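Search this notebook Search Go

Workshop notebook: Ternetdale inlet, flow meter and dosing pump

25/11/2022

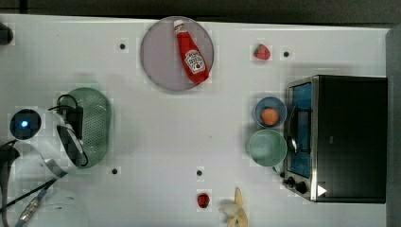 Went back over the ferric dosing pump at Ternetdale with Genivaldo. The complaint from site was the same as in August: the pump runs on at full stroke for a while after the inlet flow has dropped away, then sits idle through the first part of the next rise. The operators have been putting it in manual overnight.

Checked the signal first. The flow meter on the channel gives 4 mA at empty and 20 mA at full span, and the loop is clean at both ends. Simulated 4, 12 and 20 at the transmitter and the panel read the right thing each time. So the wiring is fine and I was wrong to blame the junction box by the steps.

Span in the panel was set to 123 l/s. The meter is set to the same. No mismatch there either.

Genivaldo then found the damping. Somebody had put a long filter on the input in the panel, and the meter has its own averaging on top of that. The two together mean the pump is following flow from several minutes ago. On a flat day you would never see it. At Ternetdale the rising main from Urio comes in as a slug and has gone again before the pump has caught up.

Took the filter off in the panel, left the meter averaging at 11 seconds. Watched two slugs come through. Pump came up with the first and dropped back with it. The second was smaller and it tracked that as well, with a bit of hunting at the low end. Put the minimum stroke up slightly and the hunting stopped.

Non-return valve on the suction side is weeping. Not urgent, but it will lose prime if the day tank is let down too far. Spare is on the shelf marked Ollent, second bay. Seal kit is not there, need to order one.

The running total was reset by accident when I saved the new settings. Reading before was 4,000 and something; I only wrote down the first figure. Maxine has the weekly sheets so she can work back from those.

To do:
- seal kit for the valve
- copy new settings to the laminated sheet in the kiosk
- ask whether Fludadholm has the same filter set, same panel and probably the same person set it up
- take the pump out of manual on the overnight list

Last updated: after second visit, valve not yet changed

Comments (3)

Maxine Ngata
Total before the reset was on the weekly sheet, I've added it to the log. Please write the whole number down next time.

Genivaldo Fontes
Fludadholm does have the filter on. I haven't touched it, the flow there is pumped at a fixed rate so it makes little odds. Would still rather they matched.

Maxine Ngata
Leave it till the valve job and do both on one trip.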